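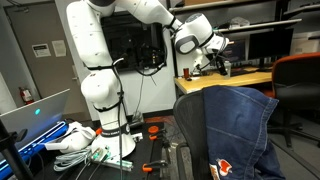

Print this message | E-mail this message

To: cloth-handling list
Subject: Re: Open day at Skurwood, notes

Notes for those who could not attend in June. The Skurwood lab opened at 2 and ran the garment demo for visitors in groups of four. Vondix is the grasp planner. Ziltden is the older scripted baseline, kept for comparison.

Objects were not laid out neatly for the planner. It had to deal with denim on carpet, up against mesh chair backrests.
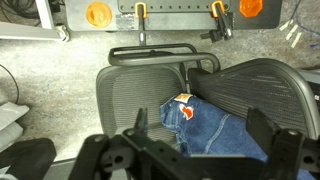
Hala Bouzid wrote:

> Does Vondix replan after a missed grasp, or does it repeat the
> same approach at a new height? The Henriques write-up does not
> say. I would also like the trial count.

It replans. After a miss the arm backs off, takes a new view and picks a new fold. Ziltden only changes the height. The count given to us was 27 trials per planner, with the same garments in both sets. I did not get the success rates in writing, so I will not quote them.

Cable routing took up much of the question period. Slack at the wrist limits how far the last joint can turn before the planner has to reject a pose. 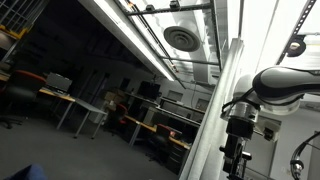 The current limit is set by hand in the config file and applies to both planners. Two visitors asked for it to be computed from the arm model. The lab has that on its list, with no date.

Grasp choice on thick fabric is still the weak point. Vondix prefers a gathered bunch to a single layer, so the garment comes up folded and has to be spread in a later step.

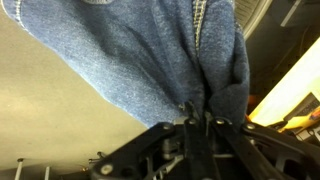
Blue fabric held between the gripper fingers.

Config files on request, off list please.

Thư Bạch

Print this message | E-mail this message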